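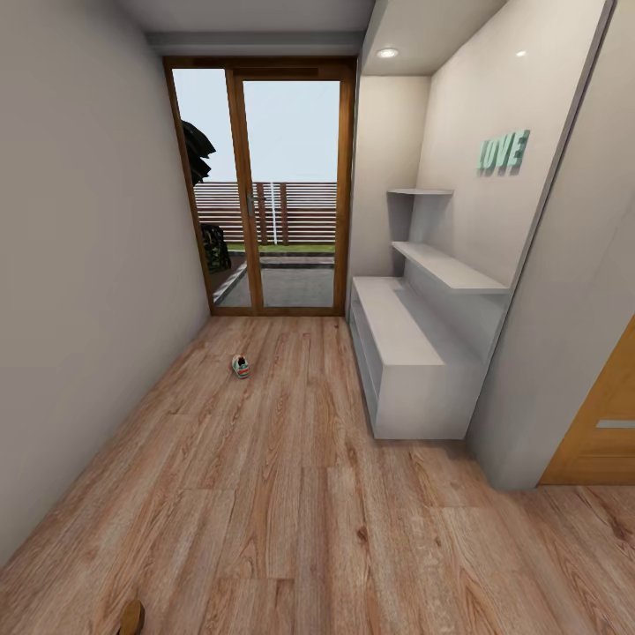

Posted in: Work Trucks, Fleet Talk

More Lights, Same Crashes? A Fleet Manager Has Doubts

By Brisa Zamudio

Ese Isah has bought a lot of amber lights in her career and she is no longer sure what most of them were for. She runs the truck fleet at Brivlow, a traffic control contractor that sets lane closures for road and utility crews, and when I called to ask which warning light package she would recommend for a new work truck, she told me I was asking the wrong thing.

"Everyone starts with which one," she said. "Start with how many. Then ask whoever is selling it to you what happens when all of them are on at night and it's raining."

I had come in with the usual view, that a brighter truck is a safer truck. It's the view you get from any equipment catalog, and it's hard to argue against without sounding careless. Isah doesn't mind sounding careless. Her yard has 70 trucks, and she says the older ones carry a single light bar and a rear arrow board while the newer ones came with bars, grille strobes, corner strobes, side markers and a set of flashers under the tailgate. She went back through the incident reports for both groups last winter and couldn't find a difference she would put her name to.

"That isn't a study. I want to be careful there. The new trucks get sent to the worst jobs, so maybe they'd look worse without the extra lights. I don't know. But the salesman doesn't know either, and he talks like he does."

What got her looking in the first place was a complaint from her own people. A crew on a night closure along Magaña Road told their foreman that they kept losing sight of each other behind the truck. Someone would step out past the bumper with a stack of cones and disappear into the glare. Isah drove out around 2 a.m. to see it for herself and parked on the shoulder well back from the taper, where a driver would first come up on the work.

"I knew exactly what I was looking at, because I'd dispatched it, and I couldn't tell you which lane was closed," she said. "I could tell you there was a truck. I couldn't tell you if it was moving. The arrow board was on and working fine, and it was drowned out by everything we'd bolted on around it."

She had the crew switch off everything except the light bar and the board. The arrow came back. So did the man with the cones.

I asked whether that was just a bad install, which is what a supplier would say. She agreed that it partly was. The tailgate flashers had been mounted level with the bottom of the board and set to a fast pattern, and the strobes weren't synced to anything. A better shop would have done it differently. But she pointed out that the shop had been given a list of parts and paid to fit them, and nothing on the paperwork asked what the truck would look like once they were all running.

The package on those trucks was a Ceromo kit, and it cost Brivlow $1,465 per vehicle before labor. Isah has no particular grudge against it. The lamps have held up, the wiring is tidy, and she's had to replace fewer of them than the brand she used before. Her objection is to the brochure, which talks about output at length and says very little about dimming.

"It has a night mode. It took us nearly 6 weeks to find out it had a night mode, because it ships turned off and you need the second switch panel to get at it. So I've paid for the brightest thing on the road, and then I'm supposed to pay again to make it less bright." 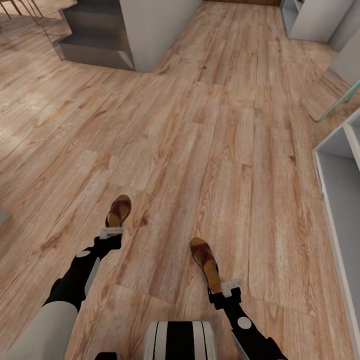

Her fix, so far, has been dull. Every truck that goes out after dark now runs a reduced set, with the extras wired to one switch and left off once the closure is in place. Drivers can use the full package while they are moving slowly in traffic or backing into position. When they park, it goes down to the bar and the arrow board. The foreman walks back along the shoulder and looks at it before anyone starts unloading.

Some of her drivers hated this. One told her flatly that he felt naked out there, and she didn't have much of an answer for him. She thinks the feeling is real and that it explains a good share of what gets bought. Nobody wants to be the manager who turned lights off the week before a truck got hit.

"I get that. I'd have a hard time sitting across from a family and explaining it. But I'd have a hard time explaining the other thing too, that we blinded somebody."

I pushed her on the rules. Surely there's a standard that settles how much is enough? She laughed at that for a while. In her experience the requirements she works under do a decent job of saying what the minimum is, and have much less to say about the point where you should stop. Owners of a job can add their own terms on top. She has had contracts that asked for additional warning lights as a line item, with no pattern, no position and no brightness given, and she has filled them, because that was the job.

She is about as doubtful when it comes to the newer ideas. Connected beacons that send an alert to a driver's phone or dashboard get a shrug. She'll believe in them when she sees how many of the passing cars are set up to receive anything. Green lights mixed in with the amber she has tried on 7 trucks. The crews like them and say people slow down sooner, but she suspects some of that is novelty and wants to ask again after a full season, when the regular commuters have gotten used to them.

Reflective markings are the one thing she talked up without being asked. Good striping on the tailgate, kept clean, and replaced when it starts to peel. It doesn't need a switch and it doesn't blind the person standing next to it. It also gets filthy, and she admits her own trucks are not always a good advertisement. "Go look at ours in June and they're great. Go look in February and I'd rather you didn't."

I'm not fully sold on all of this. One yard's reports are thin evidence, and a single bad night on Magaña Road could be chalked up to rain, angle or a tired pair of eyes. A contractor with different roads and different crews might run the full package every night and have good reason to. Isah said much the same before I could. What she would like, and hasn't been able to get from any supplier, is a demonstration held outdoors, after dark, with a real arrow board running and a person in a vest walking around behind the truck.

"They always do it in the showroom," she said. "Or in the parking lot at noon. I've asked three of them to come out at night. One said he'd check his calendar."

That was in the spring. She still has the quote he left, for corner strobes on the rest of the fleet, and she hasn't signed it.

Tags: warning lights, arrow boards, night work, lane closures

Contact Us | Copyright, all rights reserved | Back to Top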